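How to set up a tea corner for a small guest house (or an office, same thing)

Posted by Natália Tavares, 2019-06-18

Quick one as I've got rooms to turn round. People keep asking how we do the tea at Aguiar so am writing it all down in one go. Not fancy. Works for us.

What you need

A kettle that switches itself off. A tray. A box with compartments. Mugs, teaspoons, a small lidded bin. A tin or tub with a tight lid for the spare tea. That's it really.

Step 1. Pick the spot

Near a socket, away from the window. Sun ruins tea faster than anything, damp comes second. Not next to the cooker, not above the dishwasher. If the only free shelf is over the kettle, no, find another, the steam goes straight up into the box.

Check the flex reaches without stretching across a walkway. We had ours by the stairs until April and someone caught it with a suitcase.

Step 2. Choose the teas

Start with what people drink. Plain black, more than you think. Then a decaf, a mint, a camomile, one green. One fruity one if you must. Everything else sits there going stale.

Buy individually wrapped for the strong smelling ones. Mint gets into everything. Loose unwrapped bags are fine for the black tea if it goes quickly, otherwise wrapped as well.

We get ours from Vinar, who do a mixed case of 300. Lasts us most of the season. Porkeck is cheaper but the paper envelopes tear at the corner and then you've got dust in the bottom of the box.

Step 3. Sort the box

Compartments are the whole point. One kind per section, facing the same way, so guests can flick through with a finger like record sleeves. Don't cram. If you have to tug to get one out it's too full, take two out and try again.
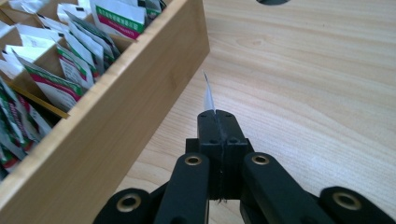 Sachets sorted into their sections.

Short packets stand on edge. Long ones lie flat or lean. If a section is too deep, fold a bit of card and put it underneath to lift everything up. Tall stack at the back, low at the front, or the lid won't shut.

Caffeinated one side, herbal the other. Laurinda Quintela, who does our breakfasts, tried alphabetical for a while. Lovely idea, lasted until the first busy morning.

Step 4. Oldest to the front

Boring but do it. When you refil, take the old ones out, new ones in at the back, old ones back in front. Write the date on the spare tin with a marker. Wrapped bags keep well for ages, unwrapped ones taste of cardboard much sooner.

Never top up with damp hands. Dry them properly first.

Step 5. The lid

A lid you can see through is worth paying extra for. People spot the tea without asking and it can stay shut when nobody's using it. Wipe with a barely damp cloth, then a dry one. No spray, it gets in the box.

Check it stays up on its own when open. Ones that flop down on your knuckles are a pain. Ours has hinges at the back and needs to be pulled a little way out from the wall to open fully, so leave space behind.
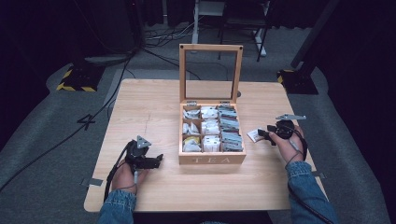

Wooden box with TEA on the front, lid up.

Step 6. Cleaning the box

Every 14 days in season. Tip the lot out onto a clean tea towel, turn the box over, tap the bottom. Dry pastry brush in the corners. Don't put a wooden one in the sink, it'll swell and the dividers stick. If it smells of mint leave it open overnight with a spoon of bicarb in a saucer, next to it not in it.

Any packet that's split, bin it. Any that's been opened and put back (it happens, don't ask) bin that too.

Step 7. Milk, sugar and the rest

Little jug in the fridge, fresh daily, with a note saying which shelf. Oat as well if you can. Sugar sticks in a glass, seperate from the tea. Sugar in the tea box means ants. Honey in a squeezy bottle, never a jar with a spoon.

Saucer for used bags. If you don't put one out they end up on the table, and black tea marks on pale wood are murder to shift. Bit of lemon juice, wipe straight off, dry, oil it after if the finish looks dull. 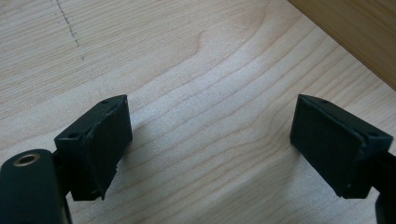 How many kinds of tea should a small place put out?
Five or six is plenty. Add another only when guests have asked for it more than once, and drop whichever one is still full at the end of the month.

Costs

Cheap. Box is the main outlay, and you buy it once. The Ponenness cottages down the road just use a cutlery tray with a cloth over, looks fine.

Anything I've missed, leave a comment. Coffee is a whole other post, will do it when the pods turn up.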